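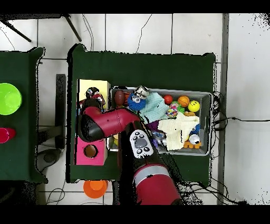

Eoin Brophy asked at the first open evening whether a shared workshop could really keep an arm running if a dozen different people were allowed to take it apart. He was told to come back on Thursday and bring a screwdriver. He has been a member ever since.

## About Wedura

Wedura is a members' workshop for people who build robots at home and run out of table. We have 192 square metres on the ground floor of the old Hermans building, with benches, a small metal room, two 3D printers and a tiled area at the back for arms and anything else that moves.

We are not a school and we don't give certificates. Members work on their own builds and on the shared one, which goes by the name of Vorau.

## The shared build

Vorau is a sorting project. The aim is for an arm to pick one item out of a full bin and put it in the right place, without a person choosing the item first. We practise with toys: balls, plush, knobbly dog toys and bits of knitted cloth. Balls are easy to describe to a computer and awkward to hold. Cloth is the other way round. Soft toys sit somewhere between the two, depending on what is lying on top of them.

Every attempt is written up in the log, including the ones that fail. The log stood at 1,082 attempts on December 31, 2021, and 412 of those ended with the right item in the right place. The most common fault is picking up two things at once. The second is a cable catching, and we are still changing how they are run.

The control software is called Cellitz. Members wrote it and it is kept on the workshop server. Please don't edit the live copy. Make your own and ask for it to be checked.

## Joining

Membership costs £35 a month and covers bench space, tools and a shelf. Filament and sheet metal are paid for as used. New members do a safety session before working near a powered arm, and for the first month they work with someone else in the room.

We are open on weekday evenings from six until ten. The workshop closes for a week in May for electrical testing. To look round, ring the side bell and ask for whoever is on the desk.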